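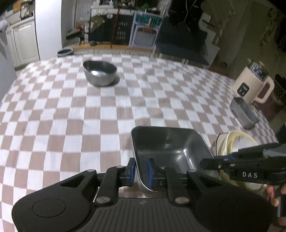 Évan Moulin reports the same loss with metal trays on his own setup and asks whether the fingers were fully closed when the clip was started, as his were not, and the width reading was off for the whole session.

The full post, moved down here by the merge:

Two-handed demos: policy lets go of the tray early

I record demos with two hand-held grippers, one per hand, and train a policy on the result. The task is to pinch the rim of a rectangular steel tray, lift, move it a short way over a checkered cloth, set it down. The set has 900 clips. On replay the left arm follows the path well but opens the fingers before the tray is down. The right arm is fine. Same software on both sides (Betus recorder, Dula trainer, default settings). I have checked the time stamps and they line up. Is this a grip problem or a labeling problem?

Posted by tray_lift

Aurélien Collet

Labeling, most likely, but check the grip first. A hand-held gripper stores finger width and nothing about force. When you pinch a thin wall, the width at contact and the width at a firm hold are nearly the same number. The policy learns the contact width, sends it, and the arm holds with almost no squeeze. It looks like an early release. It is a weak hold.

Two fixes. Either subtract a small offset from the commanded width once contact is made, or squeeze harder in the demos so the pads compress and the reading drops. I use the offset. On my arm 7 mm is too much and bends the fingers, so start small.

Then plot left width against time for ten clips. If the curve rises before the height stops falling, your hand is opening early in the demo and the policy is only copying you. 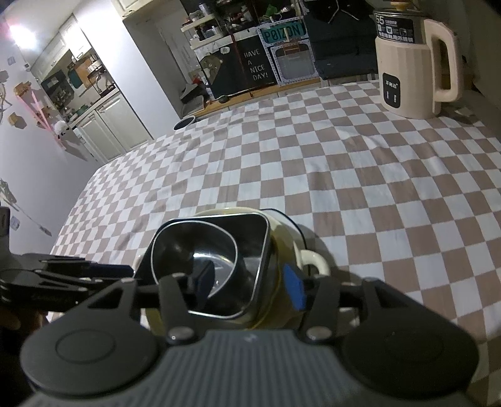
Vol. 7, p. 73

The page above is from the Havport user notes, section on wide objects. With a pot the fingers start much farther apart, and a given error in width matters less than it does on a tray wall. If your policy holds a pot and drops a tray, the offset is the cause. Mix both kinds of object in the set. Mine has 2,864 clips and the tray ones are the minority.

Masson

had this too. recalibrated the left one and it went away. don't remember which setting

tray_lift

Plotted it. Width is flat until the tray is down, so my hand is not opening early. Added an offset of 2 mm on the left. It holds in most runs now. The fingers had also not been closed at the start of the November clips, as Évan suspected, so I will redo those by hand before I train again. Leaving this open until then.

Last updated 5 December 2025

Search this site Go Advanced search

Contact us | Copyright | Back to top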